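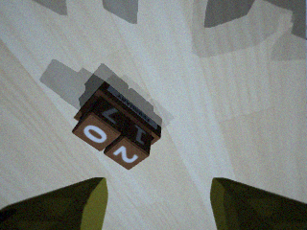 A wooden block calendar set to 02.

I have been late to things my whole life, so when I heard that the woman behind the Clistamau planner was in town, I asked if she would talk to me. She said yes, as long as I kept her name out of it (she gets enough email already!). We met at a coffee place in Clostmont, and yes, I was six minutes late. She had already ordered.

She started keeping paper calendars when she worked the front desk at Munshi, a small shop that repairs sewing machines. The owner wrote every pickup date on the back of an envelope. "Envelopes get thrown out," she told me. "We had a bride come in for her mother's machine and we had no idea where it was in the line. I went home that night and ruled up a notebook."

That notebook turned into the planner. The first print run was 3,000 copies, done by Multari, and she was terrified. The boxes filled her hallway and most of her kitchen, and for a while she ate dinner standing up. By the end of November she had sold 947 of them, mostly to people she'd never met. I said that sounded great. She made a face.

"I'd borrowed money for all 3,000," she said. "So I was looking at the ones still in the kitchen."

They did go in the end, and the next run was 3,541, an odd number that I had to ask about. The printer had paper left over from another job and offered to use it up at the same price per copy, so she let them run until it was gone.

I wanted to know what she thinks people get wrong about planning, and I was secretly hoping she'd describe somebody else. She described me. "They buy a new one in January and fill in the first two weeks in beautiful handwriting. Then they miss a day and they feel bad, so they stop opening it." Her own planner is a mess, she showed me. Whole weeks are blank, there's a grocery list running across a dentist appointment, and one page has a ring from a mug.

She only has one habit she sticks to. Every night after she brushes her teeth she looks at tomorrow. It takes a minute, maybe less, and she doesn't write anything unless something is missing.

What about phones? I use mine for everything, and I told her so. She isn't against them and she has alarms set for her kids' school stuff. "But my phone tells me about a thing ten minutes before it happens," she said. "I'd like to have been thinking about it on Tuesday."

I asked if she was ever late herself and she laughed so loudly that the guy at the next table looked up. She missed a flight last spring. She had the right time written down, underlined even, and she was reading a magazine at the wrong gate.

She gave me a planner before she left, one with a slightly bent corner that she couldn't sell. I've had it for nine days now and I've looked at tomorrow on seven of those nights, and I was on time for my haircut (early, even, and I had to sit in the car). The new edition has bigger boxes for the weekends, which were the thing people wrote to her about the most.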